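Chambi Countertop Display Bins - Clear Acrylic, Divided

Item group: Counter & Checkout
Ships from: Nascombe warehouse
Page updated August 2021

Quick version: clear bins for the checkout counter. Open top, removable divider, three sizes. In stock in the small and the medium. Large is back in November.

Who buys these

Gas stations, feed stores, bait shops, school snack windows, the front desk at small motels. Anybody with a register and a foot of counter to spare. We also sell a lot of them to craft people for pens and paint tubes. Fine by us.

What you get

One bin. One divider, loose in the box, wrapped in paper. Four clear stick-on feet. One sheet of blank price cards (white, perforated, they go through a normal printer). Peel the film off both sides of every panel before you use it. Corners of the film are hard to start, use a fingernail or a piece of tape. Not a knife please.

Sizes

Small - 6 wide, 6 deep, 5 high. Good for gum, lighters, lip balm.
Medium - 8 wide, 10 deep, 6 high. The one most stores want.
Large - 12 wide, 12 deep, 8 high. Chips, bagged nuts, bigger stuff.

All inches, all outside measurements. Take off a quarter inch for the inside. If your counter has a lip or a card reader in the way, measure twice, returns on these cost you the freight.

Material

Cast acrylic, one eighth on the small and medium, three sixteenths on the large. Edges are flame polished. Glued seams, no screws. You will see a thin line at the seams when the light hits it and that is normal for glued acrylic. Bubbles in the seam bigger than a pinhead are not normal, send us a picture and we'll swap it.

Divider

Drops in from the top. Slots at the halfway point on all sizes, plus thirds on the large. Pulls straight up when you want it out. If it binds, it's probably in crooked. Extra dividers sold separately, see the parts list at the bottom.

Where to put it

Right side of the register if most of your people pay by card, they look down at the reader and the bin is right there. Left side works too. Keep it below chest height. Don't put it behind the tip jar or the lottery stand or the pen cup, I have walked into so many stores where the bin is hidden behind a pen cup.

Keep it out of straight sun. The acrylic will take it for years but chocolate won't, and printed wrappers fade quicker than you'd think in a south window.

Cleaning

Warm water, drop of dish soap, soft cloth. Dry with a clean one. That's all it needs.

NO ammonia glass cleaner. NO alcohol wipes. Both will craze the panels, you get little cracks like a spider web and they don't come out. We can't replace bins that have been cleaned with these. Paper towels leave fine scratches, old t-shirts are better. For light scratches any plastic polish from an auto parts store will do, work in small circles, go easy near the seams.

Empty it and wash it once a month even if it looks ok. Crumbs get under the divider.

Pricing

Small, 1 to 11 pieces: 14.50 each
Small, 12 and up: 12.25 each
Medium, 1 to 11 pieces: 19.75 each
Medium, 12 and up: 16.90 each
Large: priced when it's back

Chain orders over 200 pieces, call or email and ask for Ulises Bedoya. He does all the volume quotes himself. He'll want to know how many stores, how many bins per store, and if you want them shipped to one dock or split up. Split shipping adds a few days.

Logo printing

One color, front panel only, minimum 50 pieces. Send a vector file. If all you have is a photo of your sign we can redraw it, there's a one time charge for that. White ink shows best over most products. Black disappears once the bin is full of anything dark. Proof comes by email, please actualy look at it and check the spelling before you approve, we print what you approve.

Stock as of this update

Small: 1,562
Medium: 1,089
Large: 0, on order

Numbers are for plain bins. Printed ones are made to order.

Loading the bin

Short items like gum packs, lay flat and stack. Taller items go in standing up. Meat sticks, jerky sticks, candy sticks, anything long and thin, stand them on end and pack them close so they hold each other up. Half full bin of sticks will slump over and look picked through. If you're running low, move everything to the front half and leave the back half open till the order comes in. Looks full from the customer side, and you can see from behind when its time to refill.
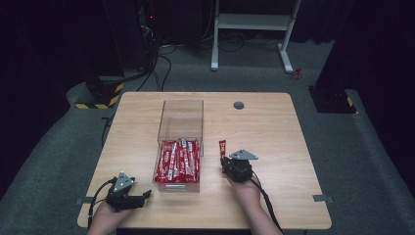

Shipping and damage

Orders in by noon usually leave the same day from Nascombe. West coast orders may go out of Deldale instead, same price, the site picks for you. Ground only. We don't do overnight on acrylic anymore, too much breakage.

Open the carton when it comes. Check the corners. If something is cracked, keep the carton and the packing, take two or three pictures, email them within five days. We send the replacement first and sort out the claim with the carrier after. You don't need to ship the broken one back.

Full pallets need a dock or a liftgate. Tell us which when you order, liftgate can't be added once the truck is loaded.

Returns

Thirty days, unused, film still on. Buyer pays freight back. Printed bins can't be returned unless we messed up the print.

Questions we get

Does it come with a lid? No. Open top only. The Grollalport line has a hinged lid if you need one for bulk candy, costs more, different page.

Can it hold unwrapped food? Not this one. Wrapped product only.

Do they stack? Not safely. They'll nest if you take the divider out and go small into medium into large, good for storage.

Will the feet mark my counter? Haven't had a complaint. On fresh varnish give it a week or two before you stick anything down.

Can I drill it? You can. Use a plastic bit, go slow, tape both sides. It voids the return though.

Are the price cards refillable? Any card stock works, cut to 2 by 3 and a half.

Parts and extras

Divider, small - 2.10
Divider, medium - 2.85
Divider, large - back in November with the bins
Feet, pack of 12 - 1.75
Price cards, 10 sheets - 4.40
Clip-on card holder, clear - 1.20

Parts under ten dollars total ship by regular mail, no tracking. Add a note at checkout if you want tracking and we'll bill the difference.

To order, use the cart or email a PO with your account number, ship-to address and a phone number for the driver. New accounts pay by card on the first order, terms after that.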